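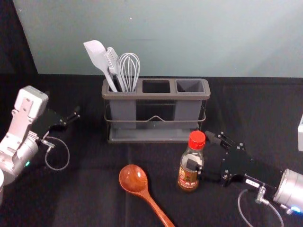
Keep Fewer Spoons

Print this article
E-mail this article

By Abla Saliba
20 November 2018

Most kitchen drawers in Onville are too full, and mine was one of them. When I moved in October I emptied it onto the bed and found 44 tools. I had used maybe six of them in the past year. The rest had been riding along from one apartment to the next.

I now think a cook at home needs a spatula, a slotted turner, a whisk and a wooden spoon. Add a ladle if you make soup. All of it should stand in a holder on the counter where you can reach it with one hand while the other is on the pan.

A holder with compartments is better than a crock. In a crock the whisk catches on everything and you pull out three things to get one. With compartments you can leave a space empty, and I would argue you should. People see an empty slot and go shopping. Leave it alone for a month first.

Vicente Quezada, my neighbor, disagrees with me. He cooks for a family of seven and says a second spatula saves him washing one halfway through dinner. That is fair. He still owns a melon baller.

The same goes for sauces. One bottle that gets used up is worth more than a refrigerator door of half-finished ones. I threw out four last month, all past their dates.

I gave my extra tools to the thrift store on Fanau Street. They took everything except the egg slicer, which had a broken wire.

E-mail this article
Print this article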